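Início | Projetos | Turmas | Biblioteca | Contactos

Separar em casa, separar na escola: relatório do projeto de final de curso

12 partilhas | 4 comentários

Quando começámos este trabalho, em maio, a nossa ideia era bastante mais pequena do que aquilo que acabou por ser. Queríamos apenas perceber por que razão os caixotes do átrio da residência Piltow apareciam sempre misturados, com cascas de fruta por cima do papel e copos de iogurte no meio de tudo, e julgávamos que bastaria pôr uns cartazes bonitos na parede. Fizemos os cartazes, e ficaram mesmo bonitos (um deles ainda está à entrada da cantina, já um bocadinho desbotado), mas ao fim de duas semanas os caixotes continuavam iguais.

Foi então que a professora nos sugeriu que deixássemos os cartazes em paz por uns tempos e fôssemos conversar com as pessoas. Batemos a muitas portas, bebemos muito chá e aprendemos bastante mais do que esperávamos. No bairro de Stultstead, onde fica a residência, entrevistámos 80 moradores, quase todos na cozinha deles, e pedimos sempre que nos mostrassem onde punham o lixo antes de nos contarem como o separavam. A ordem importa, porque a resposta que se dá com o armário aberto é muito diferente da que se dá na sala!

A primeira coisa que nos surpreendeu foi a falta de espaço. Os apartamentos de Stultstead têm cozinhas estreitas, com um único armário debaixo do lava-loiça, e a maior parte das famílias tinha lá dentro um balde só, com um saco pendurado na porta para o plástico quando calhava. O papel ia para a varanda, e quando chovia deixava de ir. Várias pessoas disseram-nos, com alguma vergonha, que separavam durante a semana e desistiam ao domingo, quando a família vinha almoçar e os sacos se enchiam todos de uma vez.

A segunda foi a confusão com as cores. Em Javcombe, a localidade vizinha, os contentores da rua seguem um código diferente do de Stultstead, e quem se mudou de um lado para o outro traz os hábitos antigos consigo. Uma senhora que vivera muitos anos em Javcombe deitava o vidro no contentor do papel com a maior das convicções, e só deu pela troca quando lhe mostrámos o nosso folheto. Rimo-nos todos, ela mais do que nós, e acabou por ser uma das participantes mais dedicadas.
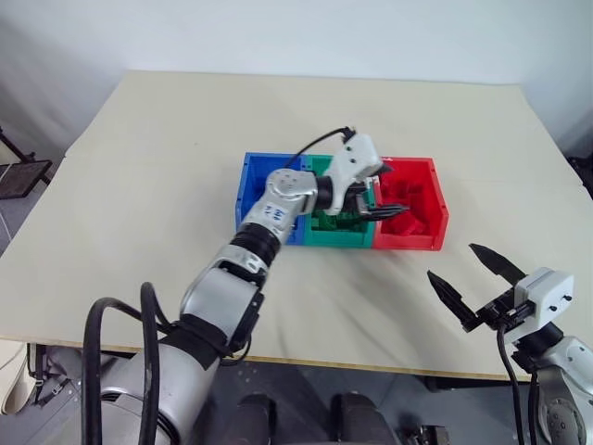
A questão das cores levou-nos a outra, que discutimos durante várias reuniões: será que uma cor chega para dizer a alguém o que deve deitar em cada sítio? A nossa opinião, depois de ouvir tanta gente, é que a cor ajuda muito quem já sabe e ajuda pouco quem está a aprender. As crianças aprendem depressa a juntar coisas da mesma cor, mas uma garrafa verde não vai para o contentor verde por ser verde, e uma caixa de cartão azul pode muito bem estar suja de gordura e já não servir para reciclar. Por isso, na segunda fase do projeto, juntámos a cada cor uma palavra escrita em letras grandes e um desenho simples.

Experimentámos esta sinalética em 9 cozinhas durante 7 semanas, com famílias que se ofereceram para nos aturar. Cada uma recebeu um conjunto de etiquetas e uma folha presa ao frigorífico, onde ia apontando as dúvidas. Guardámos as folhas todas e são, para nós, a melhor parte do trabalho. Há perguntas sobre guardanapos, sobre cápsulas de café, sobre o papel vegetal, sobre os envelopes com janela e até sobre uma frigideira velha que ninguém tinha coragem de deitar fora.

Das 9 famílias, 4 pediram para ficar com as etiquetas depois de terminado o ensaio. A mercearia Nazarenko, na esquina da residência, deixou-nos também pôr um conjunto junto à caixa, e ofereceu-nos os cartões das embalagens para fazermos os moldes, o que nos poupou bastante dinheiro.

Nem tudo correu bem. As primeiras etiquetas descolavam com o vapor da cozinha e tivemos de as refazer com outra cola. O nosso questionário era comprido demais e algumas pessoas cansaram-se a meio, coisa que compreendemos perfeitamente. Também gostaríamos de ter pesado os sacos antes e depois, mas só nos lembrámos disso quando o ensaio já ia adiantado, e preferimos não apresentar contas feitas a olho.

Para o próximo ano, gostávamos que outra turma pegasse no projeto e o levasse a Javcombe. As folhas das dúvidas e os moldes das etiquetas ficam na biblioteca, numa pasta com o nome do projeto, e podem ser consultados por quem quiser.

Relatório entregue a 1 de novembro de 2020

Anterior | Seguinte | Voltar aos projetos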